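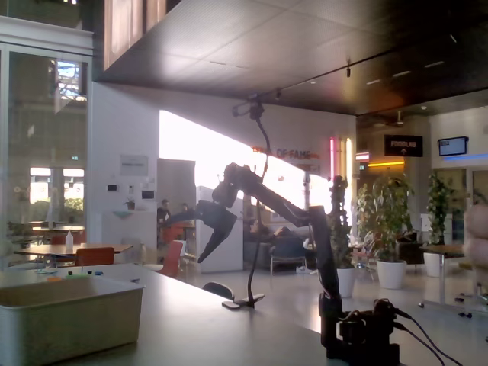
## Likwood Shared Workspace: FAQ

Last updated Oct 30, 2022. Quick answers, written between phone calls. Not in here? Ask at the front desk or email.

### Where are you?

Second floor, MacRitchie building. Street door is the green one next to the bike shop. Buzz, say your name, come up. Elevator is slow but works.

### What are the hours?

Members: 6 am to 11 pm, every day. Front desk: 9 to 5, weekdays. Day pass people, desk hours only. Please don't ask a member to let you in at 7.

### How much is it?

- Day pass: $25
- Monthly, any open seat: $120
- Monthly, your own desk: $290
- Small private room: $640, currently full, there's a waiting list

No sign-up fee. No deposit except for the private rooms (one month).

### Can I pay by the week?

No. Did it for a while, too much paperwork. Six day passes cost more than a month, so do the math before you buy.

### How do I cancel?

Email before the 20th and you're done at the end of that month. After the 20th you pay one more. Door fob comes back to the desk. Lost fob is $15.

### Can I pause instead?

Yes, up to two months a year. Open seats only. If you have your own desk we can't hold it for free, sorry.

### Is the wifi any good?

Good enough for video calls. Slows down after lunch when everybody uploads stuff. There are wall jacks along the window side, bring your own cable. Network name and password are on the card you get on your first day. If you're on Sundico (the old network), switch over, it goes away in October for good.

### Where do I take calls?

Two phone booths, 30 minutes max if someone's waiting. Short calls in the hallway are fine. Long calls at an open seat are not. Speakerphone, never.

### How do I book the meeting room?

Room 113, seats eight. Book on the sheet by the door or through Zustolach, the booking page. Members get 6 hours a month, then it's $18 an hour. Not there 15 minutes after your start time? Room's up for grabs.

Wipe the whiteboard. Take your cups.

### Can I bring a guest?

Sure, one at a time, two hours, free. Longer than that they need a day pass. Sign them in on the clipbord.

### Dogs?

Ask first. Usually OK if the dog sleeps a lot. Not in the kitchen.

### What's in the kitchen?

Coffee, tea, fridge, microwave, toaster. Coffee is included. Milk is included until it runs out, next order comes in the morning. Label your food. Fridge gets emptied on the last day of the month and anything without a name goes, container and all.

### Can I leave my things overnight?

At your own desk, yes. Open seats get cleared at closing. Lockers are $10 a month, bring a padlock. We're not insured for your laptop, so lock it up or take it home.

### Do you print?

Black and white, 50 pages a month free, then 10 cents each. Color is 40 cents. Printer jams if you use the bottom tray so dont.

### Can I get mail here?

Monthly members yes, packages too. Use your own name plus "Likwood, 2nd floor". We hold things 14 days. Nothing that needs to stay cold.

### How big is the place?

1,925 square feet, all one floor. Gets loud at noon. Quietest seats are at the back, past the lockers.

### Parking?

None of ours. Street is free after 6. Bike racks are in the courtyard, gate code is the same as the street door.

### Can I see it before I sign up?

Yes, come by any time the desk is open. Takes ten minutes. First day is free if you want to try it properly, one per person.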